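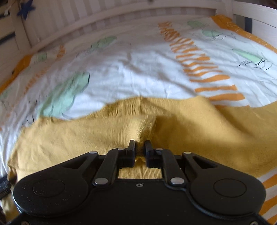 Pinching up a yellow knit on one of the beds, hand-held gripper.

Liltaren project, progress report to the Flekden fund
Sent by Shirin Zamani, April 29, 2019

Hello Marjan, and thanks for the nudge. I know I promised this one would be shorter than the last, so I'll go straight to the clothes.

The question we put in the bid was whether a robot can learn to pick up and fold soft things from people doing the job with a gripper in their hand, in ordinary bedrooms, with no robot there at all. We now have 1,059 recordings we're happy to train on, from 8 homes. Another 238 went in the bin (mostly the tracking losing its place when people swung round too fast, plus a batch where Sepehr had the clocks set wrong, and he has asked me to say sorry!).

The bit I'm most pleased with is the pinch. We started out telling people to grab a garment by the edge, as the older folding work does, and knitwear was miserable. The edge rolls, the fingers close on one layer or three, and you can't tell which until you lift. So Golnar suggested pinching a small peak in the middle of the cloth first, lifting it a little, and only then going for the edge. It adds a few seconds to each go but the model trained on those recordings picks up jumpers far more reliably on our bench arm than the one trained on edge grabs. I was a bit of a sceptic and I've had to eat my words.

Patterned bedding is still a headache. On plain sheets the model finds the garment nicely, but on busy duvets it sometimes goes for a leaf or a stripe and closes on the bedding. We think more variety will fix a good part of it, and Tahmineh is trying a version that looks at depth as well as colour. I wouldn't want to promise anything there yet. Strong sunlight across the bed doesn't help either.

Money: we're slightly under on travel and slightly over on finger pads, which wear smooth quicker than we'd budgeted for. I'd like to move a little from one to the other if you're all right with that. No change to the total.

Next up, in May, we do 4 more homes in Kurtuluş, all with patterned bedding on purpose, and then a proper side-by-side test of the two ways of grabbing, using garments the model has never met. Sepehr is writing up the test plan and I'll send it over before we start so you can pick holes in it.

One thing I need from you: does the Skornow storage agreement cover the new recordings, or do we have to sign again?

All the best,
Shirin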